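Helar is looking for participants: teach a robot to tidy a table

Published 5th May

We are a small team working on a learning system called Helar. The system should learn ordinary hand tasks from the examples which people give to it. For this we need many examples, made by many different persons, and so we are looking for participants who would like to work with us for a short period.

What you will do

You hold a gripper tool in your hand and do a simple task with it, again and again, each time a little differently. You pick up the object with the two fingers of the tool, you move it, you put it down and you let go. A camera on the tool records every attempt. We use everyday things and common rooms, with the plants, bottles and chairs left in their places, as the robot will later meet them. One of the first tasks is the computer mouse and its mouse pad, on a wooden table in the atrium.

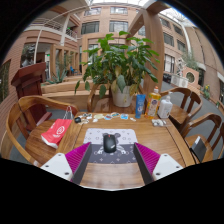
Who we are looking for

You do not need any technical education. Some of our best participants have worked before in kitchens, in libraries and in a repair shop for clocks. More important for us is the following:

You are at least 18 years old.
You can stand and work with your hands for 50 minutes before a pause.
You are patient with repetition and you tell us when an attempt went wrong. Please do not hide a bad attempt, we mark it and keep it separately.
You understand spoken and written English. It must not be perfect, mine is also not.

Left-handed persons are very welcome. At the moment we have only 2 in the group and we would like to have more.

How a session goes

Reece Bunting will show you the tool and you can practise until you feel comfortable with it. Then you receive a card with the task and the starting position of the object. For the mouse task, the object may start on the pad or away from it on the bare wood, and the card tells you where it should end. Between the attempts you change the starting position yourself. Come to the object slowly, with the fingers open, and close them only when it is between the pads.

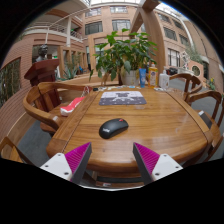
Please try not to make each movement the same. If you always come from the left side, the system learns only the left side. A small hesitation or a correction in the middle of the movement is allowed, and we keep such attempts too.

The atrium is open to other people, so it can be a bit noisy. If somebody wishes to pass, stop the recording and let them go first.

Conditions

The work is paid by the hour and travel costs within the town are returned to you. We ask for 11 sessions in total, which you may spread over several weeks. The recordings are used for training Helar and are not published. You may stop at any moment and you will still be paid for the hours done.

How to apply

Write a short message to Ineke Hendriks at the Zellimine reception desk, with your name, the times when you are free and which hand you use. A curriculum vitae is not necessary. You receive an answer within 48 hours. Questions about the contract go to Terence Sowerby at the same desk.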